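Gresstead Evening Classes
Sewing Small Goods by Hand
Handout 2: Thread, needles and the saddle stitch

Hello again, and well done for finding the new room. These notes go over what we did on Thursday and add the bits I ran out of time for (there are always some). If you missed the session you should be able to follow along at home with your practice strips, a reel of thread and a decent lamp, and if you get into a muddle just bring the muddle with you next week and we'll unpick it together over a cup of tea.

Where we'd got to

In the first session we cut our strips, talked a bit about leather and the various things that are sold as if they were leather, and marked a stitch line along one edge. A few of you went home and marked all four edges, which was very keen! Keep those strips, please. Everything in this handout can be done on the marked ones, and I'd much sooner you made your first wobbly seam on a scrap than on the good piece you've been saving.

A word about thread

You'll find that people who sew leather have strong feelings about thread, and I'm afraid I am no better than the rest. Linen is the old choice. It's lovely in the hand, it beds down nicely into the holes, and it needs waxing before you use it. Polyester is stronger for its thickness, doesn't mind getting damp, and usually comes waxed already. For this course we're using the Barredo waxed polyester from the big reel at the front, mostly for the plain reason that we have a lot of it. If you've brought linen from home, by all means use it, but do wax it first by drawing it over the block a few times until it feels slightly tacky between your fingers. Too much wax leaves little crumbs all along the seam, and you'll spend the rest of the evening brushing them off.

How much thread to cut: measure your seam and multiply by four. That covers both sides, the backstitches at either end and enough spare to hold on to while you pull. Our practice strip has a seam of seventeen and a half centimetres, so you want 70 cm of thread. If your leather is thick, or you're joining three layers, be generous and cut a bit more. Running out three stitches from the end is a miserable feeling, and everybody in the room will hear you sigh.

Don't be tempted to cut one enormous length for a big project, though. A thread that's longer than you can pull through with your arms stretched wide will snag on the chair, on your buttons and on the person next to you. It also gets rubbed every time it passes through a hole, so the last part of a very long thread can look quite tired by the time it goes in. It's better to finish off and start a fresh piece.

Needles

We use blunt ones. This surprises people who've come over from dressmaking, where the needle does the piercing. With leather the holes are made beforehand, with the pricking iron or the awl, and the needle only has to find its way through them. A sharp needle will dig into the side of the hole or, worse, go straight through the thread that's already there, and then you really are stuck.

You need two needles for each seam, one on each end of the same thread. To lock a needle on, pass the end of the thread through the eye, lay it back, pierce the thread with the tip of the needle a little way down, and slide the pierced part down over the eye. Give it a tug and smooth the tail flat. It looks fiddly written down, but most of you had it by the third go on Thursday. Do the other end the same way.

The saddle stitch, step by step

Put your work in the stitching pony with the good side facing right and the marked line just above the jaws. If you haven't got a pony at home, two pieces of scrap wood held between your knees will do for a short strip. Please don't use your teeth. I mention it only from experience.

Begin at the far end and work towards yourself. (Left-handed people may find it easier to turn everything round, and that is perfectly all right as long as you stay turned round for the whole seam.)

Pass one needle through the first hole and pull until you have the same length of thread on each side. Hold the two needles up together to check.

Now take the left needle and push it through the next hole, from left to right. Bring the right needle in behind it so that the two make a little cross, and draw the left needle out with your right hand.

Turn your hand so that the right needle points at the same hole, and pass it back through from right to left. While you do this, pull the first thread gently backwards, away from you, to make room and keep it clear of the needle tip.

Before you pull tight, wriggle both threads. If they both move freely, all is well. If one of them drags the other with it, you've gone through the thread and need to back the needle out the way it came.

Pull both sides at once, evenly and firmly. You aren't trying to strangle the leather, so stop when the thread sits down snugly and the surface hasn't puckered.

Then do the same again, and again, in the same order every time. The order matters more than almost anything else I'll tell you this term. If you start each stitch from the left, start every stitch from the left. A seam where the order changes halfway along will have a visible join where the slant alters, and once you've noticed it you'll never be able to look at anything else.

Finishing off

When you get to the last hole, turn back and sew two stitches in reverse over the ones you've just made. They'll be tight, and you may need the pliers for the final pull (straight, please, with no twisting, or the needle will snap). With polyester, trim the ends close and touch them very briefly with the lighter so the stub melts down flat. With linen, put a tiny dab of glue in the last hole and trim once it has dried. Don't put the lighter anywhere near linen.

Lay the finished seam on a hard surface, cover it with a scrap of leather, and tap along it with the small hammer. You'll be amazed what a difference this makes.

Spacing

The Pramero irons in the blue tin are all three millimetres between teeth, which suits small goods very well. Coarser spacing has a sturdy, rather rustic look and is kinder to beginners. Finer spacing looks dressy and takes for ever. To give you some idea, the border on the passport cover we'll be making later in the term comes to 156 stitches, and I'd like you to look forward to that.

When you move the iron along, put its first tooth in the last hole you made and rock it over gently before you tap. At a corner, slow right down. A square corner wants a hole exactly at the turn, so mark that one first and work towards it from both directions, fudging the last few gaps by a hair if you need to. On a rounded corner, change to the two-toothed iron and walk it round the curve a little at a time. The big iron has straight teeth in a straight row and it will cut the corner every time.

Contrasting thread, such as white on black, shows off every stitch you make. That means it also shows off the crooked ones, so do your first few seams in something close to the colour of the leather if you're easily discouraged. On the other hand, a pale thread is much easier to see while you're learning, and tired eyes will thank you for it after eight in the evening. Please yourselves.

Edges, briefly

We'll do edges properly next time, but several of you asked. A smooth, firm, vegetable-tanned leather can be bevelled, dampened and rubbed with a bone or wooden tool until it shines. Anything with a nap to it won't do that. Suede and its imitations stay soft at the cut, and rubbing only makes them fluffier, so you can fold the edge under, bind it with a strip, or leave it plain and accept a bit of fuzz. Leave a slightly wider margin outside the stitch line if you're leaving it plain. 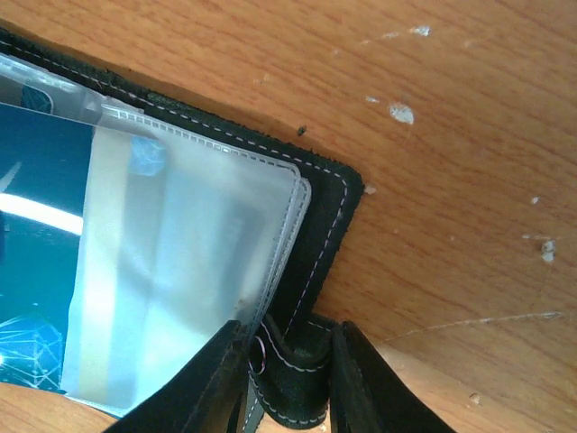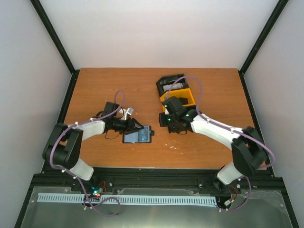 First picture: white stitching following a rounded corner, with a soft cut edge outside it. Second picture: the table.

For next week

Please sew one straight seam and one rounded corner on your practice strips, and bring both, however they turn out. Bring the ones you've unpicked as well.

If you'd like to buy your own needles, ask for blunt harness needles. The Trelline packet has 8 in it, so a packet shared between two people leaves each of you with a pair to use and a pair to lose down the back of the sofa.

The room is open a little early for anyone who wants help with the needle locking. Could whoever has the second hammer please bring it back, and could everyone remember to loosen the pony jaws before putting them on the shelf.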